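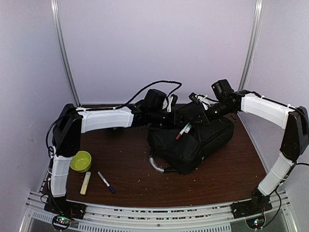
Calloway Community Web Group
Minutes of the July general meeting

Opened 7.05 pm in the library meeting room at Plundidport. A warm welcome to the members who came along for the first time, and our thanks to whoever brought the lemon slice, which didn't last past the second item.

1. Minutes of the last meeting
Accepted as circulated, with one correction. The guestbook on the walking club's site was switched off because of spam, and the club had asked us to do it. The earlier wording made it sound as though we'd done it off our own bat, and we're sorry for any upset.

2. Moving to a new web host
This took up most of the evening, and fair enough too. Our plan with Trinier runs out at the end of September and the renewal quote is $189 for the year. Several members said they'd had a good run with Trinier and that the help desk always answers in plain English, even when the question is a bit muddled. Others felt the sites had been slow to load in the evenings, particularly the photo pages, and that we've been bumping up against the storage limit since the fete pictures went up.

Ukeo was put forward as the other choice. It's a little dearer once the email addresses are added in, but it comes with nightly backups and we wouldn't have to pay extra for the security certificate. There was a long and good-humoured chat about whether we'd lose our old email in the move. The feeling was that we wouldn't, so long as everybody saves a copy of their inbox first, and the web team has kindly offered to sit down with anyone who'd like a hand.

Agreed: to try Ukeo on its monthly plan with the gardening club's site only, and to leave everything else where it is until we've seen how it goes. Carried, one against.

3. Visitor counters
The historical society would like its counter back on the front page. It was pointed out that the old one started again from zero whenever the server was restarted, and that it also slowed the page down. A member remembered it fondly all the same. The web team will look for a simple one without advertising and bring it to the next meeting.

4. Broken links
The links page now has some 200 entries and a good many go nowhere. Members are asked to check the section for their own club and send changes by email, please, and not on scraps of paper at the supermarket.

5. Domain names
The tennis club's name is due in August. The reminder has been going to an address that's no longer used, so the contact details will be updated before anything else. Up to $100 approved for this and the two smaller renewals.

6. Other business
Could we have a beginners' night on making photos smaller before they're uploaded? Everyone liked the idea. To be held before the next meeting if the room is free.

The library has asked us to put the chairs back in stacks of 7.

Closed 8.50 pm. Next meeting in August, same room.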